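The Berkadmont grazing talks are back on, and I'm told both sides have agreed to sit in the same room this time. That may not sound like much, but after the spring we've had up here I'll take it!

The new panel was named last night by the district council, with Mirjam Kuster in the chair. She'll have 6 members under her, two from the herders' union, two from the farm owners and two from the council itself. Their job is to settle who can move cattle along the Asfaw track, and when, before the dry weeks start in July.

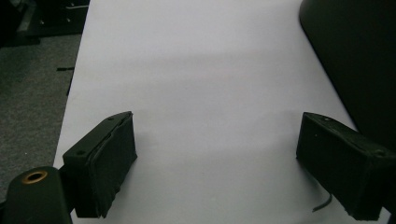 *Issue 134*

I rang Ehsan Shirazi, who speaks for the herders, and caught him on his way home. He was tired but fairly cheerful. "We asked for a proper route and a place to water the animals," he told me. "If they give us that, you won't find us in anyone's maize." He wants the track fenced on the river side, and he'd like the council to pay for it (good luck with that one, I said, and he laughed).

Blagoje Babić was a good deal less sunny. He farms 40 acres out towards Zirkenard and lost most of a bean field in the last round of trouble. He'll give the panel a fair hearing, he says, but he wants money for damaged crops sorted out first - and he wants it in writing.

Police patrols on the Zirkenard road will carry on in the meantime, and the night market stays shut until the council says otherwise. I did ask when that might be and got a shrug.

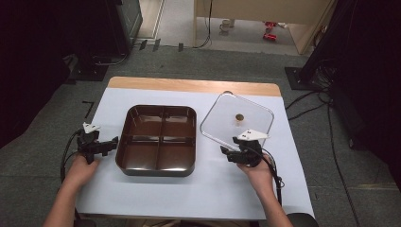
**Can ordinary residents speak to the panel?**

Anyone living in the district can ask for a slot, either at the council office or by writing to Lejla Todorova, the panel's clerk.

The first sitting is in the old grain hall, and the doors will be open to the public. I'll be near the back with my notebook, so do come and say hello if you're there. Kuster has promised a first report before the July cattle move begins.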